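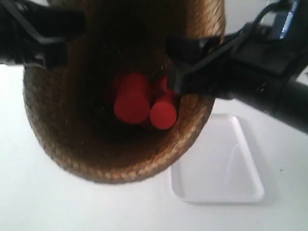 Vitundale would like you to know that it is the basket town of the valley. The sign on the county road says so, and so do the paper cups at the coffee stand. I drove out in July for the open day at the Segura workshop, which promised "a working look at everyday storage, made by hand," and I went in with my arms folded. I've been to enough craft days to expect a gift shop with a demonstration in front of it.

The first thing past the door was, in fact, the gift shop. The smallest lidded basket was $28. A log basket with leather handles was $208, and I watched a man pick it up, read the tag and put it back with great care. A poster next to the register claimed that 2,000 baskets leave the building every year. I asked the young woman selling tickets whether all of those were made in the building. She said she'd have to check.

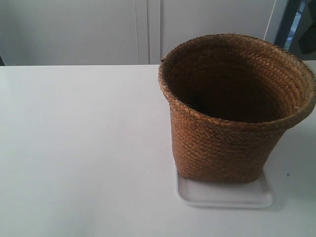

Ainhoa Paredes
Home and housewares columnist

The better part of the day was in the back, in a room set up for what the program called the "use tables." The idea is that you see the baskets doing a job. One had been put out on a white tray, a tapered thing with a wide mouth, and I liked it more than I had planned to. The weave was close and even all the way down, in a slanting pattern. The rim was a little squashed, and a strand of it had come up and stuck out from the edge.

I pointed at the strand. Severino Benítez, who runs the weaving floor, told me that's handwork for you. Maybe so. I own a machine-made hamper that has never snagged a sweater, and I told him that too. He took it well. He said a loose end should be snipped close with nail scissors and left alone, and that people do the real damage when they pull.

He was less convincing on the subject of material. The program said "natural fiber" on one page and "traditional fiber" on another. When I asked which plant, I got a long answer about the river and the old drying sheds up at Candivberg, and I came away with no plant. If I'm going to pay more than I would at a discount store, I want to know what I'm buying and how long it'll last in a damp bathroom.

The use table I stayed at longest was about toys. The pitch is simple: a basket on a low shelf, one kind of toy in it, and a child who can put things away without being asked twice. Red cylinder blocks were the toy on show. I have raised two children and I have opinions about how often anybody puts anything away without being asked twice.
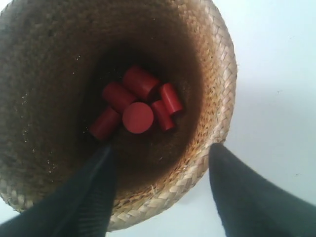 Red cylinder blocks piled in the bottom of a woven basket.

Still, I'll give the table this much. The wide opening makes sense. Blocks can go in from any side, in any order, and come to rest however they like, and it doesn't look like a mess from across the room. A box with compartments asks a lot more of a four-year-old. My complaint is with the depth. A basket of this shape gets very dark toward the bottom, and the one thing a child wants is always at the bottom. What happens in my house is that the whole basket gets tipped out on the rug, and then we're back where we started.

My other complaint is the dust. There were pale specks all over the inside, lint or bits of the weave, I couldn't tell which. Severino says to turn the basket over outdoors and slap it, then go over the inside with a dry brush. That's a chore a plastic bin doesn't hand you. A plastic bin goes under the hose.

I put all this to Araceli Zabala, who teaches the afternoon class, while she was trying to eat a sandwich. She agreed about the depth and told me to buy a shallower one. She also said she keeps her own kids' blocks in a cardboard box, and I believed her more than anyone else I met there.

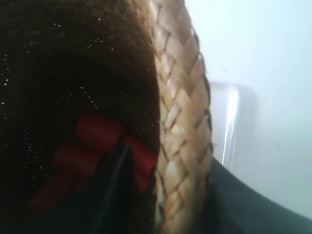 Can you wash a woven basket if the inside gets dusty?
Shake it out first and brush it dry. If it still looks dull, wipe it with a barely damp cloth and let it dry completely in the open air before you put anything back in.

The class itself I'd skip. You get a started base, an hour on a hard stool and a coaster to take home. Mine is already coming apart on one side, though I admit the fault there may be mine. The talk on Tuludeck, the workshop's new line of stacking baskets, ran long and was a sales talk with slides. Two people near me left for the coffee stand and I followed them.

Go in the morning if you go. By 4 the weavers had packed up, and what was left was the shop. Parking is in the field behind the church and it's free, but the track is rutted and there's no shade. I didn't buy the log basket. I did buy one of the $28 ones, and it's on my desk holding pens and a pair of nail scissors.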